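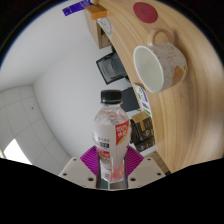

How I descale a kettle (and the coffee maker while I'm at it)

We moved out to Thibodeau a few years back and the first thing I learned about the place is that the water is hard. Really hard. I'd wash a glass, leave it on the rack, and come back to something that looked like it had been dusted with icing sugar. The kettle was worse. By the end of the first winter there was a crust on the bottom you could have chipped off and sold as gravel.

I used to buy the little sachets from the hardware store, and they're fine, but they add up and I never had one in the cupboard when I wanted it. So now I use plain white vinegar or citric acid, depending on what's around and how much my family is going to complain about the smell.

What you'll need

White vinegar, the ordinary cleaning or pickling kind
OR citric acid powder (bulk food store, or the canning aisle)
Cold water
A soft cloth and an old toothbrush
A window that opens, if you're going the vinegar route

Before anything else, have a look at the manual for your kettle. Mine is an old Stullen with a plain stainless inside and it doesn't mind vinegar at all. My sister's Zirnent came with a sheet saying citric acid only, so that's what she uses.

The vinegar way

Unplug the kettle and tip out whatever's in it. Fill it halfway with equal parts vinegar and cold water. Make sure the scale is covered, and top it up a bit if you've got a tide line higher up the sides.

Plug it in, bring it just to the boil, then switch it off and unplug it again. Stand back from the steam when you lift the lid! I leaned right over mine the first time and my eyes watered for ages.

Now leave it for 20 minutes. Go do something else. If the scale is thick you'll hear it fizzing away in there, which I find weirdly satisfying. Once it's cooled enough to handle, pour it down the sink and give the bottom a gentle going-over with the toothbrush. Don't use steel wool, please, it scratches and then the scale has something to grab onto.

Rinse, fill with fresh water, boil, dump. Then do that again. Then make yourself a cup of something and sniff it before you commit. If it smells like a chip truck, boil one more round.

The citric acid way

This is my favourite of the two, mostly because there's no smell. Put a heaping tablespoon of powder into a litre of cold water and stir till it disappears. Bring the kettle to the boil with plain water first, switch it off, let it sit for a minute and then add your mix slowly (powder straight into boiling water can foam up and over, ask my countertop). Leave it 15 minutes, pour out, rinse well.

Doing the coffee maker

Same idea for a drip machine. Fill the reservoir with half vinegar, half water, put an empty paper filter in, and run half the cycle. Turn it off, let it sit while you have lunch, then run the rest. Follow with two full reservoirs of clean water. Wash the carafe separately with dish soap.

If yours has a water filter in the tank, take it out before you start. I forgot once and had vinegar coffee for a week.

How often?

I do the kettle once a month and the coffee maker every second month. Our neighbour Trevor Pelletier swears by emptying his kettle every night so it dries out, and I have to admit his looks a lot better than mine. If your water's soft you can probably get away with a couple of times a year. I do a proper one in April regardless, along with the shower head, which gets a freezer bag of vinegar tied around it with an elastic and left overnight.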